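Florora Opens Sorting and Packing Room for Small Household Goods

Florora, the home storage company, has opened a sorting and packing room at its Hatura site. The room covers 3000 square feet and will handle the small-goods side of the business, which until March shared floor space with furniture returns.

The new room has 51 work tables. Each one is kept to a single job, such as boxing drawer organizers, matching lids to trays or filling sets of game pieces and blocks. Goods arrive in bulk from the Gremen warehouse and leave in retail boxes.

"Small items are easy to lose and slow to count," the company said in a statement. "We wanted tables with plenty of clear space and a box within reach -- the rest of the layout followed from that."

Tabletops are wood in a light oak color, with a low contrast grain so that parts can be picked out at a glance. Gray panels stand beside the tables, and fabric curtains close off the storage area behind them. Open black boxes are used for small pieces, including the white cubes that go into the company's Yeoh tabletop sets. 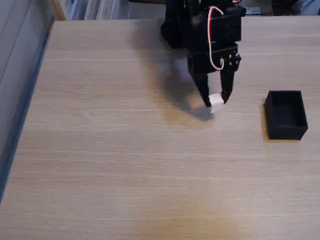 Capacity and Hours

The room is set up to pack 4000 boxes a day once all tables are in use. During the first full week of work the daily figure reached 3332. Florora expects to add an evening shift before the holiday season, running from 4 p.m. to 10 p.m.

Orders for Yeoh sets and replacement pieces will ship from Hatura only. Drawer organizers and trays will continue to ship from both sites, depending on the delivery address. Customers do not need to change anything on existing orders, and return labels already printed with the Gremen address remain valid.

Retail partners with standing orders will receive a revised carton list with their next invoice. Carton sizes for tray sets have changed -- the item numbers have not.

About Florora

Florora makes and sells storage products for kitchens, desks and playrooms. The company ships to stores and directly to homes from its sites in Gremen and Hatura.

Press and trade questions can be sent through the contact form on the Florora website.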